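From: Anwara Seneviratne
To: clomow-users
Subject: Re: Two-arm demos, one arm always lagging

Hi Tharushi, hi all,

Tharushi Debnath wrote:
> We've been recording two-arm demos with the leader arms for a while now
> and I keep running into the same thing. Whoever is driving looks at one
> hand, and the other hand just hangs there or drifts. Then the policy
> learns to drift too. Do you let people do one side at a time? And how
> long do you let a new driver practice before you keep anything?
> Also, has anybody tried bags? Ours are a disaster.

Oh yes, we know the drifting hand very well over here in Wostotdale! We've been doing tidy-up tasks since January, all by remote control, and I had a left hand that wandered off like a bored kid every time the right one had something interesting to do.

What helped me most was giving the idle hand a job. Even a dull one. If the right gripper is holding a bowl, the left one should be holding something too, or parked in a pose you picked before you hit record. We wrote down 5 parking poses and taped them up next to the driver's chair, and people really do use them. I was a bit surprised by that.

On one side at a time – we tried it and I didn't like it. The timing came out all wrong when we played the two halves together, and Khan (our playback tool, for those who don't run it) has no nice way of stretching one arm and leaving the other alone. So now we drive both at once and throw out more takes. For new drivers I keep nothing from the first 10 takes, no matter how good they look. After that it's case by case.

Bags, ugh. I love them and hate them. You can't feel the plastic through the leader arms at all, so you end up squeezing way too hard and then you can't let go cleanly. I tell people to pinch a fold, stop, look through the head view, and only then lift. Slow is fine. You can always drop the pauses later, and I do, anything over 13 frames with no motion gets trimmed.
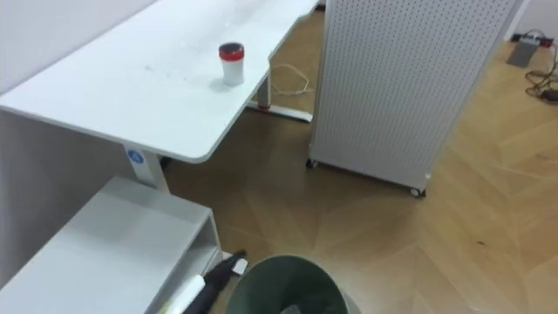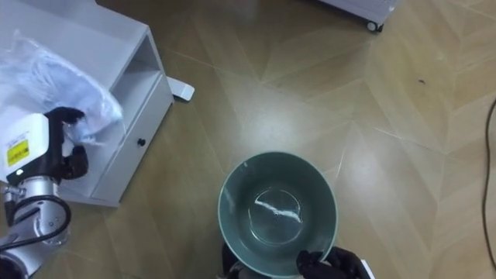 Head view both times. Second one has the bag in the left gripper and the bowl in the other, with water in the bottom.

Water is its own topic. I keep it shallow and I ask drivers to hold the bowl low and move the wrist as little as they can get away with. The glare off the surface worries me more than spills do, to be fair. If you have a way to knock that down without killing the rest of the picture, please tell me, I've been fiddling with exposure on the Ullska rig and every setting makes something else worse.

One more thing on grasping rims: have the driver decide which finger goes inside before they start moving. If they decide halfway there you get a little wiggle in every demo, and the policy picks up that wiggle faster than anything you wanted it to learn. I had close to a whole set, 500 takes, with my own personal wiggle in it. Still bitter!

Happy to send you the pose sheet if you want it. What's your idle arm doing when it drifts, by the way – sinking, or following the other one? Mine always followed, and turning the scaling down on that side made it a lot better.

Anwara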